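Jendalard is a set of reading notes on western and frontier novels, written by members of a postal book group and typed up so that the notes can be searched, sorted and compared. It holds 890 notes on 144 novels. This file says what is in it, how it was put together and where it is weak.

## What a note is

A note is what one reader wrote after finishing one novel. Most fill half a page. Some are a single sentence, and one or two run on long enough to be essays. Readers were asked to say what they thought the book was about, whether the ending suited it, and whether they would pass it on. They often ignored the questions, and we have kept what they sent.

Plot summaries are left in, so expect endings to be given away.
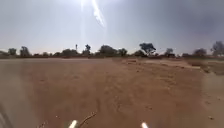

Notes came in by post and email. The posted ones were typed by hand and checked against the paper by a second person. Spelling was left alone except where a title or a character's name was wrong, in which case the right form is given in square brackets after the reader's own. Underlining became asterisks. Crossings-out were dropped unless the word underneath was legible and changed the meaning.

## Files

- `notes.csv` – one row per note
- `books.csv` – one row per novel, with a short code used in the notes file
- `themes.csv` – theme labels, joined to notes by `note_id`
- `kollar_sheets/` – the older notes in their first layout, as plain text

The Kollár sheets are named after the bookshop that printed the blank forms. They had a box for marks out of ten, which the group later gave up. The marks are in the text files and nowhere else.

## Columns in `notes.csv`

| Column | Meaning |
|---|---|
| `note_id` | number given when the note was typed |
| `book` | code from `books.csv` |
| `reader` | letter code, the same throughout for the same reader |
| `source` | `post`, `email` or `sheet` |
| `text` | the note |
| `passed_on` | `yes`, `no` or blank |

A blank in `passed_on` means the reader didn't say. Please don't count it as a no.

## Theme labels

Two people read a shared batch of 200 notes and labelled them separately, then met to settle the differences. The rest were labelled by one person each. The labels are deliberately broad: land, law, faith, family, work, violence, money, leaving home. A note can carry as many as it needs.

"Land" gave the most trouble. Many readers mention open country in passing, and for a while we were labelling every one of those. The rule now is that the reader must say something about what the land does in the story: it wears people down, it is fought over, it is left behind. Praise for the descriptions alone doesn't earn the label.

"Faith" covers loss of faith as well. We tried splitting it and could not agree often enough to make the split worth keeping.

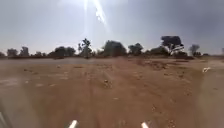 ## Using the files

The CSV files are UTF-8 with commas and double quotes. Line breaks inside a note are kept, so a tool that reads one line at a time will make a mess of it. We use Stusix for searching, and the settings file in the top folder is for that. Any spreadsheet will open the files if you tell it the encoding.

To find every note on one novel, look up its code in `books.csv` first. Readers shorten titles in all sorts of ways and a search on the title will miss a good many.

## Known problems

- Several readers share views because they share a house. The letter codes don't show this.
- Books the group disliked have fewer notes, as people gave up and sent nothing.
- The Virkier reprints have cut texts. Readers who complain about missing chapters are usually right, and `books.csv` marks those editions with a `v`.
- Some of the early emails lost their accents – Kollár turns up as "Kollr" in places.
- A handful of notes discuss the film more than the book. They are still in.

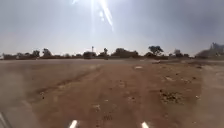

*Last changed: October*

## Changes in this version

Reader codes were redone after we found one person filed under two letters. Anything built on the old codes needs rebuilding. The `source` column is new. Theme labels for the sheets have been added to `themes.csv`.

## Terms

Readers agreed to their notes being shared for study and teaching, without names. Quote short passages freely and give the note number. Please don't reprint whole notes, and don't try to work out who wrote them.

Corrections are welcome as an issue with the note number in the title. We go through them on a Friday.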